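Grollham Titia tour headset kit: a season of history walks with it

Posted 2026-09-03 by Santino Lucero

I lead history walks through the old quarter of Plullthorpe for the Figueroa Center, mostly with teenagers and their cousins and whichever grandparent decided to tag along that morning. For years I did it with my own voice and nothing else, and by the end of every season I sounded like a gate hinge. So this spring the center let me buy a proper guide system, the Titia from Grollham, and I've now used it on enough walks to have opinions. A lot of opinions, sorry in advance!

If you've never used one of these, the guide wears a little microphone and a transmitter on a belt clip, and everybody in the group gets a receiver on a cord around the neck with one earpiece. You talk in a normal voice and they hear you. Museums have had them forever. What's newer is that you can get a set for a small group without signing some awful rental contract.

What you get in the case

The kit comes in a hard carry case with foam slots. There are two transmitters (one's a spare, or you can give it to a second guide), the receivers, a bag of foam earpiece covers, the charging leads and a booklet that has been translated at least once too often. The case doubles as the charger, which I love. You put everything back in its slot at the end of the walk, plug in the case, shut the lid and go eat something.

The slots are shaped so that a receiver only fits one way, which sounds fussy until you've had a bunch of fifteen-year-olds throwing them back in at the end of a long afternoon. I used to run an older system at another center where the units just lay in a box, and I'd get home and find half of them still switched on with the cords tied into something a sailor would be proud of.
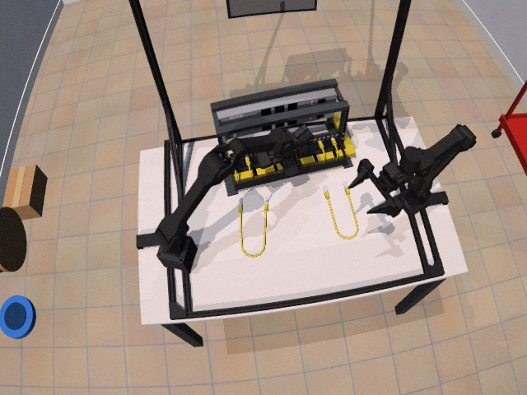 The cords, by the way, are my first complaint. They're too long for kids. On a shorter child the receiver swings around at belly height and bangs against every railing, and you can't shorten it without tying a knot. I ended up tying knots in four of them and marking those with nail polish so I can hand them straight to the smaller ones. Grollham sells a shorter cord separately, and I think it should just be in the case.

Sound

Really good, and much better than I expected for what we paid. My voice comes through warm and close, without that tinny drive-through sound. One of our regulars is an older lady who had stopped coming because she couldn't follow anything past the first stop, and she has been on three walks now and corrects my dates, so it must be clear enough!

The mic is on a bendy arm that hooks over one ear. I'd been worried about wind, because the upper lane by the old cistern is basically a wind tunnel, but with the foam cover on it's fine. Without the cover it's terrible. Put the cover on. I forgot once and the whole group spent the story of the flour riot listening to what one boy called "the ocean being angry."

Range is where stone walls come into it. In the open square I can wander off to look for a latecomer and people still hear me mutter to myself (be warned, there's a mute button, learn where it is before your first walk). In the covered market street it's also fine as long as everyone's on the same stretch. Once part of the group goes around a corner and there's a thick wall between us, it drops out, and it drops out all at once with a little click. I've gotten into the habit of waiting at each corner until I can see the last person, and I probably should have been doing that anyway.

Down in the vaulted rooms under the pilgrim hostel it behaves beautifully, which surprised me. I can almost whisper. There's usually another group down there, and their guide is usually shouting, and my people just stand there peacefully listening to me go on about well ropes.

Channels and other groups

You can pick from a bunch of channels, and you'll want to change yours before you set out on a busy morning. Changing it on the transmitter is easy, you hold the side button until the number blinks. Changing it on the receivers is done one at a time, and with a full set that's a boring ten minutes I'd like back. There is supposed to be a way to push a new channel to all of them while they're sitting in the case. I followed the booklet and it worked the first time, then it didn't work, then it worked again. If you manage to do it reliably, please write to me.

We did once get crossed with another group. It was near the north gate, and my kids all started giggling because a man was in their ears explaining the price of olive oil soap. No harm done. They asked if we could have him back.

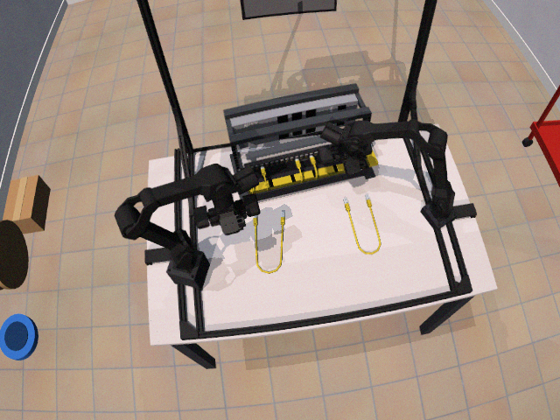 I should say something about how I use it with the youth groups in particular, because I think it changed the walks more than I'd planned. With the second transmitter I can let one of the kids take a stop. They research one building beforehand, a fountain or a doorway or whatever they like, and when we get there they clip on the spare mic and tell it. Shy kids who would never in a million years stand up in front of everybody and project are perfectly happy to mumble into a microphone while staring at their shoes, and everybody hears every word. We had a girl do the whole history of the dyers' yard with her back to us. It was wonderful! Her grandmother had lived on that yard and half of what she told us isn't in any book I own.

You do need to mute your own transmitter when someone else is talking, though. Both can be live at once on the same channel, and then every cough and "mm-hm" of yours goes out right on top of them.

Batteries

Grollham's box makes a claim about battery life that I won't repeat, but I can tell you I've never run out on a walk. Our long route took me 3,503 steps the last time I bothered to check my phone, with a lot of standing still in between, and then we usually do the short route after lunch on the same charge. The receivers' little light goes from green to orange when they're getting low, and I've seen orange only a handful of times, always on the same couple of units. I suspect those two don't sit quite right on their charging pins. If I press them down until they click they're okay.

Cold is another matter. We did a test walk last December with a set the dealer lent us, and in the cold the lights went orange much earlier. We still got to the end, but I wouldn't plan a double walk in winter on it.

Cleaning and hygiene

Earpieces go over the ear and don't go in it, so they're not as gross as they could be. The foam covers come off and you swap them between groups. The bag in the kit had 50 of them, and I went through that much faster than I thought I would, partly because the kids pick at them while they're listening. I keep a damp cloth and some wipes in my backpack and do the receivers while I'm waiting for the bus. The plastic's a matte finish that shows sunscreen like you wouldn't believe.

One of the volume wheels has gone stiff. I'm fairly sure that was lemonade.

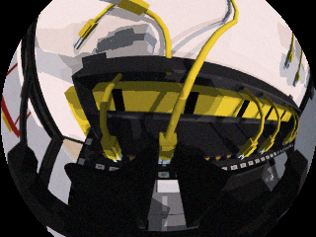
Things that bug me

The belt clip on the transmitter is weak. It's fine on a belt, but I don't always wear a belt, and on the waistband of a pair of summer pants it works its way up and then hops off. Mine has gone down the steps at the north gate and lived, so full marks for toughness, but now I keep it in a shirt pocket with the button flap done up.

The case is heavy too. It has a handle and no wheels, and no loops for a strap either, and our starting point is up a hill from where the bus drops me. I've taken to hauling it in a shopping cart I borrowed from my sister. It looks silly and it's the best thing I've done all year.

And the beep! Every receiver beeps when you switch it on and there's no way to turn that off. One at a time it's nothing. When a whole group does it together outside a place of worship with the door open, you get looks. I hand everything out and switch it on at the bus stop now, well before we get anywhere near the first site.

Would I buy it again?

Yes, if you guide regularly. If you do one walk a year for the neighborhood festival I'd borrow a set, and a lot of bigger centers will lend theirs if you ask nicely and bring it back charged. For a small center like Figueroa that's out most weekends in the good months, it's paid for itself in throat lozenges alone, and I've stopped dreading the market street.

I'd knock it down a bit for the cords, the clip and that channel business, and I'd still put it well ahead of the older system I used before. Support was friendly when I wrote in about the stiff wheel. They offered to swap the unit and asked me to post it back, and I haven't gotten around to it because we've had walks on. It's sitting in its slot with a piece of blue tape on it.

If you have the shorter cords, let me know in the comments whether they'd fit a ten-year-old.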